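Surface Pattern Technician (Wall Coverings and Tile Layout)
October 11, 2018
By Ferenc Juhász

Varier designs and supplies repeat-pattern wall coverings for shops, clinics and small offices. We are hiring one full-time technician for the layout room at our Promesau site. The post is permanent and reports to Jenő Kiss, head of layout.

The technician prepares cutting plans from client drawings, sets the repeat and start line for each wall, and checks printed panels against the master file. Most current orders are for zigzag and herringbone designs. Errors in these show first at inside corners and at the line where the wall meets a counter or floor.
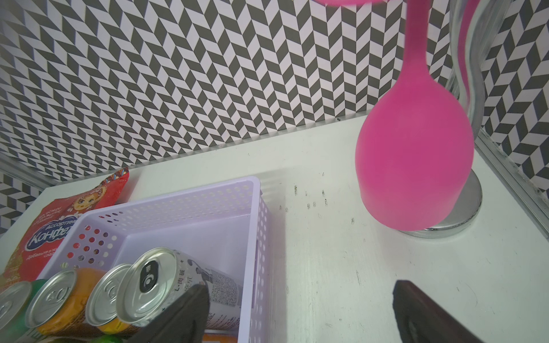
Chevron pattern meeting a white surface, with edging strip at the corner.

Duties

Measure panels on receipt and log any stretch or shrinkage.
Calculate offsets so that rows carry around corners.
Specify edging strips and posts for each job.
Maintain the pattern library, which holds 844 active designs, 371 of them directional.
Answer installer queries by phone during site hours.

Requirements

Two years of work in print finishing, tiling, sign making or a related trade. Confident use of vector drawing software. Good arithmetic without a calculator. Normal color vision is tested at interview. Experience with the Wivar plotting table is useful; training is given to those without it.

Applicants will be asked to complete a paper exercise in which a directional design is planned for three adjoining walls. Ninety minutes are allowed. Drawing tools are supplied.
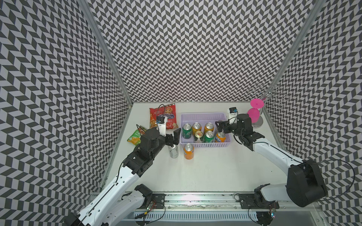
Herringbone columns on three walls, aluminum posts at the corners.

Terms

Forty hours a week, with an early start and one late shift in four. The probation period ends in February. Travel to client sites is paid at the standard rate.

Send a resume and two samples of layout work to the Soltani building, Room 504, quoting reference 1695. Samples are returned on request.

Contact: Varier, Layout Office, Promesau | © 2018 Varier | Back to top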